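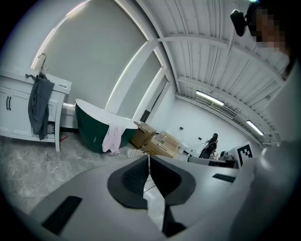
4. Changes in the work of the handling staff

4.1 Setting and tasks

The second site in our study, run by Findent, is a large hall in which household tasks are performed by people holding grippers, so that the motion can later be used to train robots for cleaning and laundry work. Findent took over the hall from Ferik, which had used it for storage, and several of the people we interviewed had worked for Ferik as packers before the change. Their employer now calls them operators. Most of them still call themselves packers.

The bathroom area was the one we spent the most time in. It has a vanity cabinet with a gooseneck faucet, a freestanding bathtub, and enough open floor to set down whatever appliance the task list calls for. Cloths are the main object handled there. An operator may be asked to hang a cloth over the rim of the tub, take it off again, fold it, or put it in a drum and press it down. Each task is described on a single card in plain words, and the operator is free to choose how to do it as long as the grippers do all the touching.

Work is organized in blocks. A shift has 4 blocks with a break after each, and an operator stays with one area for 2 blocks before moving to another. We observed 11 operators over the study period and logged 168 blocks, of which the bathroom area made up the largest share. Observation ended on April 17, 2024, and the follow-up interviews were held in September.

4.2 What the hands can no longer do

All of the former packers talked about their fingers first. In packing, they said, most of the checking is done by touch while the eyes are on something else. With a gripper over the hand, that checking has to be done by looking. A cloth that would have been picked up in passing has to be approached from a chosen side, closed on, and looked at to see that the grip took hold of one layer or several. Operators described this as slow at first and then as ordinary, but none of them said it had become the same as using the bare hand.

Soft items brought this out more than hard ones. Two grippers working on one cloth get in each other's way, and the cloth bunches between them. Loading a small drum (Figure 3) combines the difficulties: the opening is narrow, both hands need to be in it, and the operator has to bend over it to see.

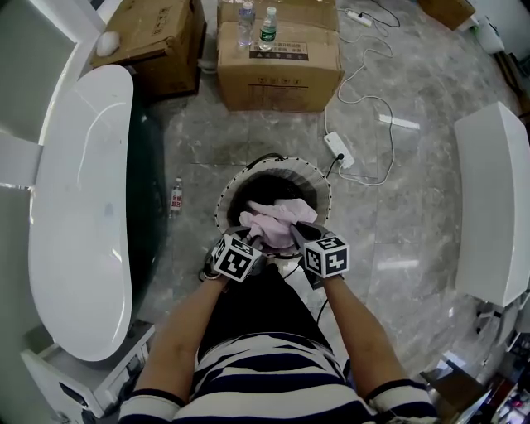

Figure 3. An operator pressing a light pink cloth into a small bucket with a perforated inner drum. A gripper with a marker cube is fitted to each hand.

Posture came up in nearly every interview. The floor tasks are done bending or crouching, and several operators asked for the low appliances to be put on a stand. The site lead turned this down at first on the grounds that people at home keep such things on the floor, and a robot should be shown the task at the height where it will be met. Later a compromise was reached in which floor tasks are limited to one block per shift for any one person. Our notes show that this limit was kept in most shifts but was dropped when someone was absent.

4.3 Judgment and its recording

At the Cuvberg site (Section 3), where finished robots sort returned goods, workers felt that decisions had moved away from them and into the machine. The Findent operators reported something different. They make small decisions all the time – which corner of the cloth to take, when to let go, whether a fold is good enough – and these decisions are exactly what is being kept. Some found this satisfying. One said that in packing it had never mattered how she did a thing, only how many she did, and that now she was asked about the how.

Others were less at ease with it. An attempt that goes wrong is marked as failed by the operator and stays in the log under the operator's number. The review staff told us that failed attempts are useful and are not held against anyone. Operators had been told this too, but several said they repeated a task in their own time at the end of a block so that the last entry would be a good one. We found no written rule on how the log may be used in pay or rostering, and the site lead confirmed that there was none.

The question of what happens to the work afterward was raised by the operators themselves, mostly the older ones. They did not expect the robots to replace them in this hall. They did expect them to arrive in laundries and hotels, where some had family members working. Two asked whether they would be told which machines had been trained on their motions. Findent does not tell them at present.

4.4 Setting up and clearing away

A part of the job that appears in no task description is getting the area ready. Appliances have to be carried in and plugged in, cords laid out, cartons moved and cloths brought back to where the card says they should start. Under Ferik this sort of work belonged to a separate crew. It now falls to the operators between attempts, and it is not counted in the block totals. The scheduling tool, supplied by Mikuš, has one field for attempts and one for breaks. Resetting goes under neither, and operators entered it in different ways. Some wrote it down as a break, which shortened the rest they had on paper, and others left it out.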